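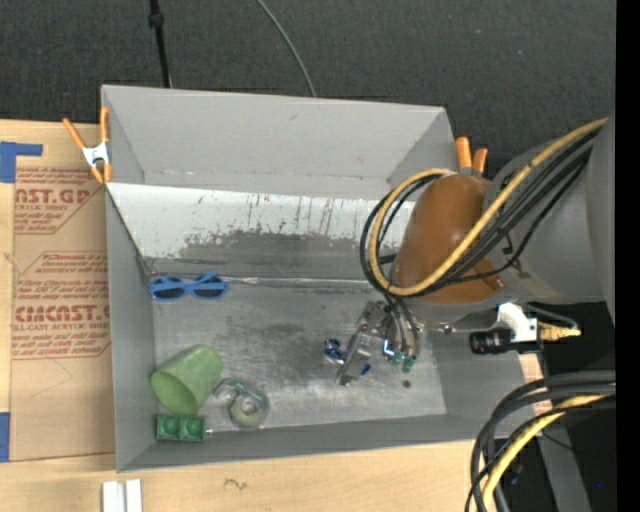
Thread on the planner rewrite, as promised to the people who asked in May. Mostly notes on depth, collision checking and logging. Some of it is specific to our bin and some of it should carry over.

Background: single arm, one gray bin, mixed household objects, pick and drop. The planner is called Gotent. It takes a fused depth map and a list of candidate grasps and returns a joint trajectory or a refusal. The old version almost never refused. I now think that was its main fault.

First problem was depth. Sunglasses, a translucent green cup, a clear tape dispenser. Each of these breaks a depth map in its own way. The lenses are dark and give you nothing back. The cup gives you the far wall of the cup, or the floor behind it, depending on the angle.

The tape dispenser is the worst of them. The roll of tape inside gives good depth and the clear body around it gives almost none. So the segmenter finds a nice round object with a hub and the planner sends the fingers straight down through plastic it doesn't believe in.

I had been filling the holes in depth with the nearest valid neighbor. This is fine for small gaps. For clear objects it paints them with floor height, and then the collision checker says go ahead.

New rule: a hole in the depth map is "unknown," and unknown is solid up to a height we guess from the color mask. If the mask says there is an object and depth says there isn't, the mask wins. It costs us some reachable grasps. I am fine with that.

The floor of the bin makes this harder. It's scuffed and shiny in patches, and the bright patches move when the arm moves and changes the light. The old code saw those as short objects. I spent two evenings looking at "objects" that were reflections of the gripper.

Fix for that part was simple. Take depth at two arm poses before planning. Anything that shifts in the bin when only the arm has moved gets dropped from the candidate list. It stays in the collision map as a low bump, so we still approach it slowly.

Someone will ask why we don't put a matte liner in. We could. The site this is meant for has bare bins and I would like to find out now.

Second problem, cables. Our arm model was links plus gripper. The real arm has a yellow cable that makes a wide loop around the outside of a joint, with a bunch of black ones following it. None of that was in the collision model.

The planner would pick a short path with the forearm low over the rim, and on paper it cleared. In practice the loop was the widest thing on the arm.

Anežka Čierny suggested modeling the loop as one fat capsule fixed to the link. I wanted something smarter that bent with the joint angle. I built the smarter thing, it was slow, and I couldn't make it agree with the real cable at the ends of the range. We use the capsule.

Same with the clamps on the far corners of the bin. The handles stick up above the rim. They are two boxes in the static scene now. If you move a clamp you have to move a box, and there's a line about it in the startup checklist, which people read maybe half the time.

Third, grasp ranking. The old score was antipodal quality plus distance from the wall. It liked the middle of the bin and left everything along the edges for last, which meant the end of every run was all hard picks.

A toy block lying flat against the near wall is a good test. It's opaque, rigid, easy to see, and one whole side of it isn't available. The old ranking put it near the bottom each time. The only grasp it liked had a finger between the block and the wall, where no finger fits.

So there is a new candidate type: press lightly on top, drag away from the wall, look again. It counts as an action with its own cost. The planner can choose a drag even when a pick exists, if the pick scores badly. I set the drag cost by hand and I don't trust it yet.

Numbers. Offline set is 2946 logged scenes. We replay each one through planning only, no motion. Old Gotent returned a trajectory on nearly all of them. New Gotent refuses 508.

I went through 100 of the refusals by hand. Most were fair: clear object, bad mask, or the cable capsule touching the rim. But 10 were plain wrong, all the same bug. The unknown height was being added to the floor height twice when the mask touched a side wall. Fixed now, and the set needs to be rerun.

I'm not going to post a success rate on the arm yet. We changed the finger offsets partway through and I don't want to mix the two halves.

Logging. Everything goes into Plurnimine, our in-house replay tool. The useful change was storing the reason for every rejected grasp, with the link and the thing it would have hit. Before that I had a pile of scenes marked "no plan" and had to rerun each one to learn why.

File sizes went up a lot. If you do this, store the reason as a code plus two IDs and build the sentence in the viewer. I stored the sentence first. Don't store the sentence.

Planning time: slower in the median, faster in the worst case. The old one would burn its whole budget sampling near the rim. The new one checks the forearm capsule before anything else and gives up early on those.

On timing, one thing I got wrong for weeks. The planner clock started when the depth map arrived. The depth map was already old by then. On a static bin you don't notice. After a drag you do, and we were planning against the position of the block before it moved.

Now every map carries the arm's joint state from capture time, and the planner throws out any map captured while the arm was moving. Kolář had this in the notes from our first design review. I found the note after I fixed it.

Open items: thin things lying flat, two clear objects touching, and the temple arm on the sunglasses, which the mask tends to split off as its own object and offer as a grasp.

Also the Grivetti config still has the old floor height in it. If you pulled that branch, change it before you run anything.

Rerun of the full set starts tonight. I'll add the new refusal count under this post when it finishes.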